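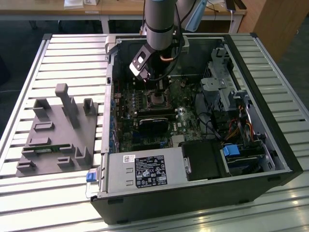
Two synths, one clock, constant drift. Help?

patchbay_kedir
Right so. Old Martinelli drum machine, DIN sync only, and a Hiltley sequencer that does MIDI clock and nothing else. Got a converter box between them off the classifieds. Starts fine. By bar 18 the drums are audibly behind the bassline. Stop, restart, fine again, then off it goes. Tempo is 100, nothing silly. Any ideas before I sell the lot?

hannev
What's the master? If the DAW is sending clock over USB and also the sequencer has its own clock output switched on you get doubles. Had exactly this.

patchbay_kedir
No computer in the chain at all. Sequencer is master. MIDI out > converter > DIN sync to drums. MIDI thru from converter > bass synth.

Gerardo S
Converter is set to 48 ppqn. Guarantee it. DIN sync wants 24.

hannev
If it was 48 the drums would run double speed from the first beat Gerardo. Not drift.

Gerardo S
Depends on the box.

hannev
It doesn't though. Twice the pulses is twice the speed, any box.

Gerardo S
Fine. Bad cable then. Lost pulses. Each one it misses puts the drums a bit further behind, which is what he's describing.

low_end_viola
Agree with the second Gerardo, not the first. Dropped pulses. How long is the DIN lead? And is it a proper sync lead with all five pins wired or a MIDI one? Lots of MIDI leads only have three connected, won't even start the drum machine properly.

patchbay_kedir
It starts and stops ok so I assume the pins are there?? Lead is long, goes round the back of the desk and under the mixer. Next to the power strip now I look at it. Hm.

low_end_viola
There you go. Short lead, well away from the mains.

GLiem
Would not bet on the lead. What are you sending down that MIDI out besides clock? I had a sequencer spitting out aftertouch and CCs on every track and the cheap converter couldnt keep up, so it dropped clocks when things got busy. Turn everything off bar clock and start/stop, run it for a few minutes, see if it holds.

Gerardo S
Clock has priority over everything, real time messages can go in the middle of other stuff. It's in the spec.

GLiem
Being in the spec and being in a 50 quid box from the Colness market are differnt things

hannev
lol

patchbay_kedir
OK tried both, separately. Short lead, clear of the power strip: still drifts. Maybe a bit later, hard to tell. Then long lead back in, filter LFO track muted so no CCs going out: ran 11 minutes, dead tight. Unmuted it, gone within a minute.

low_end_viola
Well. I'd still keep the short lead.

Gerardo S
So the converter is junk, it should cope with that.

GLiem
It should, yeah. Does the Hiltley have a second output? Clock on one, notes and CCs on the other. Then the box only ever sees clock.

patchbay_kedir
It does have a B out!! Never used it. Will need to feed the bass synth straight from B. Trying tonight after tea.

hannev
Check the bass synth isn't needing clock for its arp. If so turn clock on for B as well, it's a per port setting, page 2 of the sync menu I think. Mine always forgets it on power off unless you save the project.

patchbay_kedir
Arp's off so should be fine. B out is in, LFO track going mad, drums bang on so far. Selling nothing. Anyone want a long DIN lead, collect from Skokgate

low_end_viola
Is it five pin?

patchbay_kedir
will open it up and look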